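Fiadzo Home Demos – FAQ

Quick answers, same questions keep landing in the inbox. Updated in September, will keep adding. If yours isn't on here write to Na-rae Gil or Fidel Farías, whichever one answered you last.

What am I signing up for?

Doing small household jobs at home, slowly, with a gripper in each hand instead of your fingers. The grippers record what they see and how they move. We train on it. Later an arm tries the same job by itself. You don't need to know anything about robots.

Do I need a robot in my house?

No. Hand-held demos need no robot. The remote ones (further down) use the Mumer arms, and those stay at our place.

How long is a session?

70 minutes with breaks. Quit early if your hands hurt, we'll take what you have. Two short sessions beat one long cranky one.

What's the task right now?

Snack sorting. Small packets, foil bags, wrapped candy. Pick one up, carry it, put it in the box. Then take everything out, mess it up, do it again. Boring, yes. Before this it was folding washcloths, and after this probably dishes, don't hold us to that.

Why snacks?

Cheap, everybody has them, and they're nasty to grasp. Foil slides. Bags are mostly air. A twist-wrapped candy has two ends that look great to grab and are mostly a bad idea. A robot that can only do blocks is not much use in a kitchen.

Can I use my own stuff?

Please do. Whatever's in the cupboard. Half-eaten is OK as long as nothing spills, and torn-open empty packets are fine too, they behave differently and we want that. No glass, no knives, no medicine.

Does the table have to be cleared?

No. Leave the tablecloth on, leave chairs where they are, leave the laundry. We used to ask people to tidy up first and the demos came back looking like the same blank desk over and over. The policy then fell apart the first time it saw a patterned cloth. So: normal house, normal table. Just clear enough room that both hands can move without hitting something. Start with a pile, not a neat row. 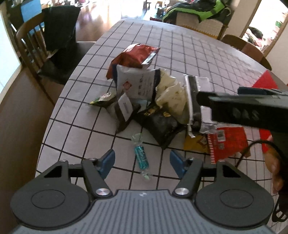

Pile height doesn't matter much. What matters is that things overlap a bit, so you have to decide which one comes off first. That decision is a good chunk of what we're after. Don't pre-plan an order and repeat it every round. Mix it up. If you catch yourself always starting at the left, start somewhere else.

How fast should I go?

Slower than you'd like. About the speed you'd pour hot soup. Close the jaws, wait a beat, then lift. New people nearly always grab and yank, and in the recording the close and the lift end up on top of each other.

Also dont freeze for five seconds between moves. A model trained on long pauses learns to sit there. We've had one do exactly that, arm parked over a bag of chips, perfectly happy.

Can I put the gripper down halfway?

Stop the recording first. Button, wait for the beep, put it down. Otherwise we get a lovely clip of your ceiling.

I dropped something. Start over?

Keep going! Pick it up with the gripper if it's on the table. A drop plus a recovery is worth more to us than a clean pass, within reason. If it went on the floor, stop, pick it up by hand, start a new take.

What about my hands, can I steady a packet with my fingers?

No fingers on the items while recording. If you need a second point of contact use the other gripper. Hands showing up in view are fine, you are holding the thing after all.

Do I have to use both grippers?

For this task, yes, but not both all the time. One can hold while the other goes in. One can hang back and do nothing. Don't invent work for the second hand because you feel it should be busy. Handing a packet from one to the other is OK if that's what you'd naturally do.

The foil keeps sliding out

Grab lower and go straight down. For flat packets, push one edge so it tilts up, then pinch the edge that lifted. For puffy bags take the seam. If it fails three times move on to another item and come back.

Where should the box go?

Anywhere you can reach into it from both sides. Move it between rounds, turn it, put it closer, put it further off. Any open box will do, sturdy is nicer. Flaps and walls will get in the way of the jaws sometimes, and that's part of it. Come in from above and open the jaws only as far as you need to let go. Opening all the way inside a crowded box shoves everything else around.

Lamps, tissue boxes, the kids' art stuff next to it – leave them. Don't touch them with the gripper during a take, that's all.

When is a round finished?

When everything you meant to pack is in and both grippers have backed off clear of the box. Hold still for a second there, then stop the recording. That still second is how we find the end of the take. Forgetting it is the number one thing Fidel emails people about.

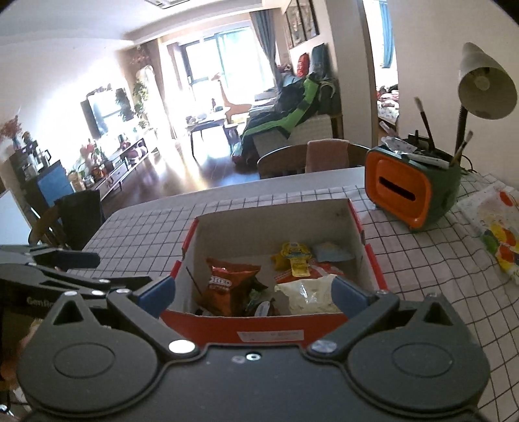

Keir McIver wrote in to ask whether packing it neatly counts for more, and said his first nine rounds were "basically throwing things in a hole, and the next lot I was playing Tetris. Which one do you want? I can do either but my wrist has a preference."

Somewhere in between, Keir. Set things down, don't throw them from height, but no need to tidy up after. If a packet sticks out the top, nudging it down is good. Rearranging the whole box is a separate task and we'd label it separately.

How many rounds do you need?

From one home, 34 good ones. That's the target for the snack task, other tasks differ. If you send more, great, but we'd prefer different items or a different room over another pile of the same thing. The snack set so far stands at 173 rounds.

Do bad rounds get thrown out?

Some. We check each for tracking, then somebody watches it. Thrown out for: lens covered, tracking lost, recording stopped too early, fingers doing the job. Not thrown out for: being clumsy, being slow, picking an odd order.

What does "tracking lost" mean, I keep getting it

The gripper works out where it is by looking at the room. If it sees only a blank wall or only glare it gets lost. Big bright window right in front of you is the usual one. Swap sides of the table so it's behind you or off to the side, or half close the curtain. Waving the gripper around fast also does it. At the start of each session do the slow look-around the Lasness app asks for, and do it properly, not in two seconds.

Cable is in my way

Run it back along your forearm and over the shoulder. One loose strap above the elbow. If it drags across the items, re-do the strap. Check it after every break, it creeps.

Left-handed?

Fine. Keep the left gripper on the left and the right one on the right though, the labels matter even if you hate it. Joon-young Seol is left-handed and just lets the left one do most of the picking. Works.

Can my kid do it?

Adults only for recording. Kids can mess up the pile between rounds, they're better at it than we are.

Who sees my living room?

Review people at Jondden, which runs the project with us. Faces get blurred before anything goes to training. Put away mail, screens with stuff on them, family photos if you'd rather we didn't have them. If you spot something later, tell us the take and we delete it. No fuss and you keep the payment.

And the remote control version?

Different setup. You come in, sit at a pair of small leader arms, and the Mumer arms across the room copy what you do. You watch directly or on a monitor. Better for us in one way: the robot's own joints are in the data, so there's no guessing whether it could reach. Worse in others. Slower, tiring, you feel nothing through the handles, and it's always our table and our light.

Which one is better for the robot then?

Depends who you ask here. Nam-gil Jeon would do everything by remote if he could, he trusts the joint data. Na-rae thinks homes matter more. What we do at the moment is a lot of hand-held for variety, then a small amount of remote on top, same task. We haven't run it the other way round so can't tell you.

Is it harder than the hand-held?

First half hour, yes. Depth is the trouble, people close the jaws above the packet and lift nothing. Watch the shadow. After that most get the hang of it. There is a practice session, unpaid I'm afraid, it's short.

Can the robot do the snacks yet?

Bags, fairly well. Candy, so-so. Flat foil packets, it mostly slides them around the table and gives up. That's why flat ones are first on the wish list. If you've got sauce sachets or tea bags or anything thin like that, put a few in.

When do I send the grippers back?

After your last upload shows green in Lasness. Not before, please! The files sit on the gripper until then. Wipe the pads with a damp cloth, no alcohol. Chip crumbs in the joints – tap them out, don't poke with a pin. Same box it came in, both cables, the strap too. The strap never comes back.

Payment?

Per accepted round, paid out when your set is reviewed. Questions on that go to Fidel, not the app chat, nobody reads the app chat after 5 pm.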